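Chapter 5
Storage Furniture in Small Workplaces

5.1 Surfaces and Drawers

Storage furniture serves two purposes: it holds items in use and it encloses items not in use. A survey of 257 small offices by Eduardo Calado found that most tops carried goods that belonged in drawers. The time lost in searching was about 90 seconds per item.

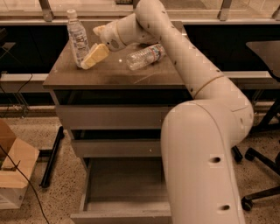
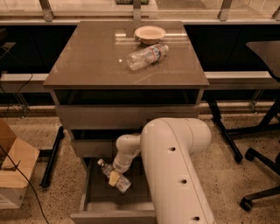 Figure 5.1. Clear plastic water bottles at a dark cabinet: on the top surface (first view) and over an open drawer (second view).

Drawer depth should be set by the tallest item stored upright. Where this would waste space, the item is laid flat and the drawer is made wider. The load on the runners is greatest at full extension and must be checked in that position. Section 5.2 gives the method for a single drawer; Section 5.3 extends it to stacked units of the Grisby type.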